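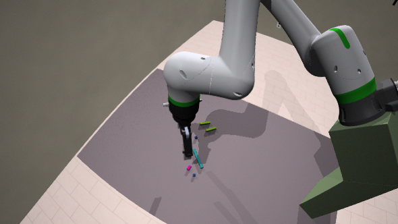 The Lilodum bench is a home-built robot workbench and its matching simulation, put together over two winters in the shared workshop at Matbridge. The name covers both the real table, with its arms and its stubborn wiring, and the rendered copy of it that members use to try out movements before they trust them to metal. In everyday talk at the workshop people say "the bench" for either one, and a newcomer generally has to ask which is meant.

Background

Matbridge had wanted a robot bench for a good long while before it got one, and the wish list pinned up by the kettle grew rather grand in the meantime. The plan that was finally settled on was a modest one: a plain flat table, arms on sturdy pedestals, and a handful of small coloured pieces to pick up and put down again. The budget was 400 pounds for everything apart from the arms themselves, and a fair share of that went on steel for the pedestals, which were cut and welded in the yard on a run of Thursday evenings.

The simulation began as a side project (a way of keeping busy while parts were in the post) and grew into the larger half of the work. Its first version had no room at all, only a table hanging in grey nothing, and several members found this oddly tiring to look at for a whole evening. Walls, a tiled floor and a few homely fittings were added bit by bit.

Layout
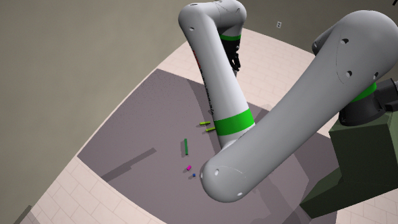
The work table in the simulation, with both arms and the coloured pieces.

In the model the arms have rounded white casings with green bands at the joints, and each may be given its own program or made to wait politely for the other. The waiting took far longer to get right than the moving did. Early programs had the two arms reach for the same patch of table, and a simple rule of turns, borrowed from a model railway signalling project called Mahasneh, was brought in to keep them apart.

The pieces are short bars and little blocks in bright colours. They were chosen because they are easy to tell from one another at a glance, and because real ones can be made from offcuts in an afternoon. A full set in the workshop drawer has 27 pieces, though only a few are put out at any one time.

Software

Page last changed in March
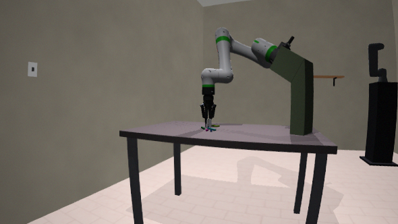
This page was last edited in March.

The bench runs on Vellico, a small scheduling program written by members, which steps through each movement and stops the moment a joint is asked to go further than it should. A routine is written as a plain list of positions, and anybody who can follow a knitting pattern will get the hang of it quite quickly. Routines can be up to 96 steps long, a limit left over from the first version that has never troubled people enough to be lifted.

Picking up the slim bars has always been the fiddly part. The gripper has to come down straight, with its fingers turned to suit the way the bar is lying, and when bars lie across one another the program must also decide which to try first. Version 7 of the routine library added a slower approach for the last little stretch above the table, and most members now use it for everything.

Use in the workshop

The bench is open to all members on club evenings. New routines are tried in the simulation first and then on the real table at reduced speed, with a second person standing by the stop button. Beginners usually start by moving one block from one side of the table to the other, and many are happy to stay at that stage for weeks, fiddling with the timing and having a lovely time of it.

Related pages
Matbridge shared workshop
Mahasneh signalling project
Vellico routine library
Welding the bench pedestals

Contact the editors | Copyright Matbridge workshop members | Back to top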